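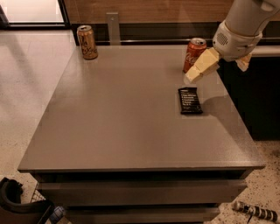
Gistavent Opens Refreshment Points Across Its Fotville Offices

FOTVILLE -- Gistavent announced today that it has completed the first stage of its refreshment program at the company's Fotville offices. The program replaces the single ground-floor canteen counter with a set of small refreshment points, each built on a plain gray cabinet with a wide, smooth top where cold drinks and packaged snacks can be set out for staff and visitors.

The new points serve all 600 employees who work in the Hughes Building, as well as guests attending meetings there. Canned drinks such as LaCroix and Coca-Cola are offered together with single-serving snacks in sealed wrappers. All items are provided free of charge during working hours.

"People were walking down four flights of stairs for a can of something cold," said Anahera Brunton, head of workplace services at Gistavent. "We asked them what they wanted, and most of them asked for something close by and a clean place to put it. The furniture is simple, and it was chosen to be easy to wipe down between meetings."

A total of 68 cabinets have been placed in meeting rooms, hallways and shared work areas. Gistavent selected a closed cabinet after a trial in April, during which open shelving was found to collect papers, bags and unclaimed mugs. Under the new arrangement, extra stock is stored inside the cabinet and only a small number of items is kept on top. Tops are cleared and cleaned twice a day.

The cabinets were supplied and installed by Omovix, which also handles restocking. Its staff visit each floor in the morning and again at 2 p.m. Meeting organizers who need a larger selection may place a request through the front desk before noon on the working day before the meeting.

The selection was based on a staff survey that drew 1424 individual comments -- many employees wrote more than once. Sparkling water was the most frequent request, followed by cola and small snacks that can be eaten without plates or forks. Fresh fruit was also requested and will be offered at the ground-floor counter, which remains open for hot drinks.

Employees are asked to return unopened items to the cabinet top after meetings and to place empty cans in the recycling bins provided on every floor. Food that needs refrigeration should not be left on the cabinets.

A second stage will add 60 refreshment points in the east wing once painting there is finished. Locations will be posted at the reception desk.

About Gistavent
Gistavent provides records and billing services to regional utilities. Its main offices are in Fotville.

Media contact
Anahera Brunton, Workplace Services, Gistavent, Hughes Building, Fotville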